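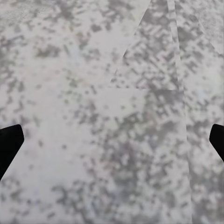
Mottled grey and off-white, close up.

2020-02-10

Terrazzo test tiles, second batch. Norbert Procházka cast these with me using the Brekke white cement, since the Bosinano bags have gone lumpy along one side of the store. I sieved what was left of the Bosinano and it might do for backing coats, but I wouldn't put it on a face.

Mix by weight: 6 parts chippings to 2 of cement, grey pigment at half the strength of the first batch. The first batch dried far too dark and the chippings vanished into it. Water added by eye until the mix held a squeezed shape. Should have weighed the bucket before and after. Will do that next time.

Moulds were the old melamine ones. Two corners leaked and I ran a bead of wax along the joint. Tamped, left ten minutes, tamped again. Norbert wanted to use the vibrating table but the motor is still out, so we tapped the sides with a mallet. Covered with polythene and wet sacking.

Demoulded after 30 hours. One tile stuck and lost an edge. The others came out clean apart from pinholes on the underside, which is the face side, so they all need grouting before the fine grits. Slurry was the same cement and pigment with no chippings, rubbed in with a rubber float and left under plastic overnight.

Grinding, wet, by hand machine:
- 50 grit until the chippings showed properly. Slow. The pad was nearly finished when I started.
- 100 grit, then grouted as above
- 200 and 400, no trouble
- 800 on one tile only, to see if it's worth the time. It isn't for floors. Might be for a worktop.

Tile 4 has a soft patch near the middle where the slurry pulled out again. I think I floated it too late. Regrouted and marked the back in pencil.

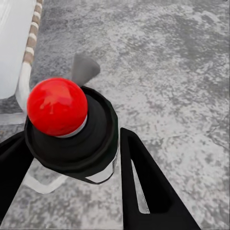
Red top and black body on the speckled grey.

Sealer next. We have the Ilar water-based one and half a tin of Altovow. The Altovow darkens the grey more than I'd like and smells for days, but water beads on it better. Put Ilar on tiles 1 and 2, two coats, an hour between. Altovow on 3, one coat wiped back. Left 4 bare for comparison.

Stain test to follow: tea, oil, vinegar, left on for 30 minutes and wiped off. I expect the vinegar to mark all of them, as the chippings are marble.

Cost so far is 2,073 against the job code, and that includes the replacement pads. Norbert thinks we can claim the pads back to general stores - I've left the slip in his tray.

To do:
- weigh the water
- new 50 grit pads before the next batch
- ask about the motor again
- mix a paler sample, a third of the pigment, same chippings
- larger slab can wait until June when the yard is warm enough to cure outside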